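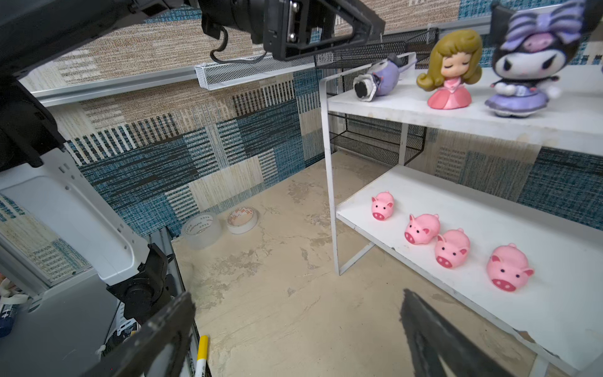
Maricica Coman would like to see fewer toys thrown away simply because there is nowhere to put them, and she told the Merport toy library as much when it asked members what they wanted from its new display room. Her remarks were among 229 written replies received before the room was planned.

The Merport Toy Library today confirms that the room will open to the public in October. It will hold 649 small toys and figures, all given by local households, on open two-tier shelving set at a height that younger children can reach. Farm animals, dolls and cartoon characters, Kuromi among them, will share the shelves, and pink pigs will have a place of their own on a lower tier. Wire baskets and trays on the wall will be kept for smaller pieces.

Members may borrow up to 2 items at a time. The yearly fee remains 50 lei per household and has not been changed to meet the cost of the room.

"We have used second-hand shelving throughout, and some of it shows its age," said Sebastian Ene, director of the library. "Families told us plainly that they would prefer the money to be spent on longer opening hours, and we have followed that advice."

The room occupies the former reading corner on the ground floor of the Neagu building. Picture books have moved to the first floor, next to the lift. Toys will be grouped by kind, and children will be free to take them down and handle them before choosing - parents are asked only to return them to the same shelf.

Donations of clean figures in good repair are welcome at the front desk until 4 pm. The library regrets that it cannot accept soft toys or anything that runs on batteries.

Enquiries about group visits should be addressed to Najwa Hattar at the library office.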